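Moncrieff rewrites its planner around the retry

The software team at Moncrieff spent the spring taking apart its own motion planner. Pleton, the version released in June, splits the old single process into 2 services: one that proposes grasps and one that checks whether the arm can reach them.

"The old code planned once and trusted the result," the team's lead developer said. "If perception shifted the target by 7 millimeters during the approach, we found out at contact."

Pleton replans during the descent. The grasp service keeps a ranked list of 18 candidates and drops any that the latest depth data rules out. The reach service solves for the joints and returns either a trajectory or a reason code. The reason codes took longer to agree on than the solver did.

"A plain failure flag is useless to the layer above," the developer said. "It needs to know if the wrist hit a limit or if the collision model is stale. Those call for different retries."

Time is the main constraint. A full cycle has a budget of 600 milliseconds, and collision checking uses most of it. Cables are still modeled as a padded cylinder around the gripper, a choice the developer called "conservative and ugly." Small open containers are the hard case, because the padding can block approaches that would be safe, above all when something sticks out of the opening.

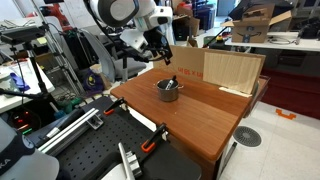
Iltik, which maintains the perception side, would sooner see the padding go entirely and has argued that a segmented cable model would fit the same budget if it ran at half the rate. The developer did not rule it out, but wants log replay working first.

"Right now we can't rerun a bad descent with the same inputs," he said. "Until Plokellow records the depth stream and the planner state on one clock, we're comparing two different runs."

Plokellow, the logging tool, is next on the schedule. The clock change is in review.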